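Against the Oversized Box

The shipping carton is one of the few pieces of engineering that passes through every household, and it gets very little thought once the tape is cut. I want to argue that its most common fault is size, and that the fault persists for reasons of pricing and habit that could be changed without any new material or machine.

A corrugated carton is two flat liners with a fluted sheet glued between them. Its strength when stacked comes mainly from the vertical edges, and much less from the middle of each panel. A box that is larger than its contents therefore spends board on panels that carry little, and then needs filler to stop the goods moving. The filler adds cost, takes time to place, and in most homes goes into a different bin from the box.

Wekus, a mail-order supplier of household fittings in Sturgate, used to pack everything it sold in three carton sizes. A set of hinges 34 mm thick went out in a box 200 mm deep. The firm did this for years, and the reasoning was sound on its own terms. Fewer sizes meant fewer pallets of flat stock, fewer mistakes at the bench and a better price per bundle. The loss appeared elsewhere, in van space and in filler, and those were paid from another budget.

This is the usual pattern. The buyer of cartons is judged on the price of cartons. The carrier charges by weight up to a limit, and only past that limit by volume, so a light parcel full of air attracts no penalty until it is very large. The customer pays a flat postage rate and sees no difference at all. 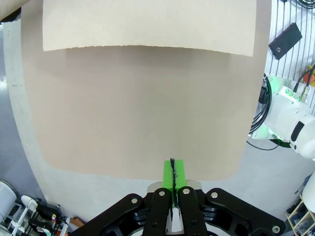 Does a closer-fitting box protect its contents less well than a roomy one?
For most solid goods it protects them better, as there is less room for the item to pick up speed before it meets a wall. Glass and fine instruments still need a gap with proper cushioning in it.

The standard objection is that a wide range of sizes is hard to manage. I accept that for small sellers. Beyond a certain number, the time spent choosing a box is greater than the board saved. When Wekus went from three sizes to 10 it gained a good deal. When it went on to 13 the packers reached for the wrong one more often, and the last three were withdrawn. The right number lies somewhere between thrift and confusion, and each seller has to find it by trial.

A second route is the scored carton, sold here under the name Vuvoveo, which has crease lines at several heights so that the walls can be cut down and folded over. It works well enough. The creases weaken the edges slightly, and I would not stack such boxes high — but a single parcel in a van is seldom asked to hold up much.

What I would change first is the tariff. If carriers charged by volume from the smallest parcel upwards, the cost of empty space would land on the person who picks the box. The Han depot already measures every parcel on the belt for sorting, so the figure exists. It is simply not used on the bill.

18/11/2020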